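Demo tape by Vonine, how many copies and is the reissue the same recording?
Posted in: Metal / Collecting and Discography
Asked Oct 12, 2023, 1,469 views

Trying to sort out the first Vonine demo. I have a cassette with a photocopied gray cover, six tracks, no label name, and "Lerkville" typed on the inside flap. A seller has another one listed with a printed cover and the Trummer logo on the spine. He says both are first pressings. The track order is the same but his runs 24 minutes and mine is a bit shorter. I don't want to pay original price for a later dub.

Things I would like to know:

1. How many of the photocopied version were made.

2. Whether the Trummer version was taken from the same master. 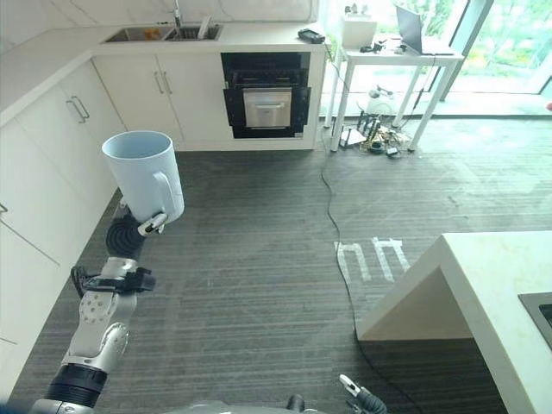 3. Whether the CD on Dillen is worth having if I already own the tape.

I have checked the usual databases and they only list one version, with no cover scan.

dubbed_to_death
The photocopied one is the first. The band made 100 and sold them at shows and through the mail. Trummer was a small distro that picked it up the next April and did 160 more with a proper printed cover. So your seller is wrong, his is the second version. It is still an old tape and still hard to find, but it should cost less than yours.

The music is the same session. The difference in length is the intro. On the band's own tape the keyboard part fades in late and you lose most of the first minute. Trummer got a better copy of the master and left the whole intro on. Everything after that is identical apart from the volume, which is a little higher on the Trummer tape.

How to tell them apart if the cover is missing:

Band version: blank shell, handwritten title on side A, nothing on side B.

Trummer version: paper labels on both sides, with the song titles on side A. 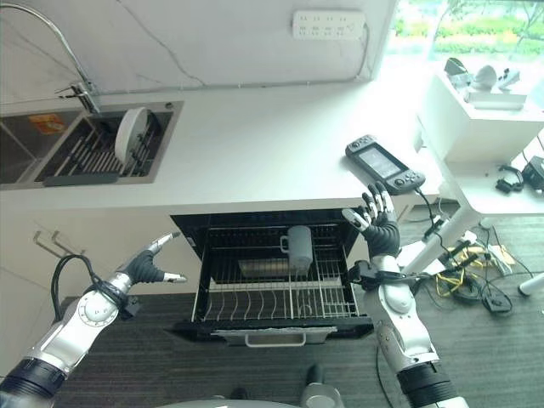 Bootlegs: there is at least one, with a color cover. The logo is blurry and the fourth song is cut short at the end. Ask the seller for a picture of the shell and not only the cover.

If he won't send one, I would pass. Loose covers have been sold with home dubs inside before, and you can't tell until you play it.

gravelpit
I only have the CD so I can't help with the tapes. Sound is OK. The drums are louder than I expected and there is some hiss in the quiet parts. It has the demo plus three rehearsal songs with no vocals. The booklet has the lyrics, and a flyer from a show in Lerkville. I paid normal CD price for it and I play it more than the second album.

oldcatalognumbers
Agree with the first reply on the order of the two tapes. I'm less sure about the 160. My copy of the Trummer mail order list only says "limited" and gives no number. The Dillen CD was made from a Trummer tape and not from the master, so it has the full intro. If you only want to hear the missing part, buy the CD and keep your cassette.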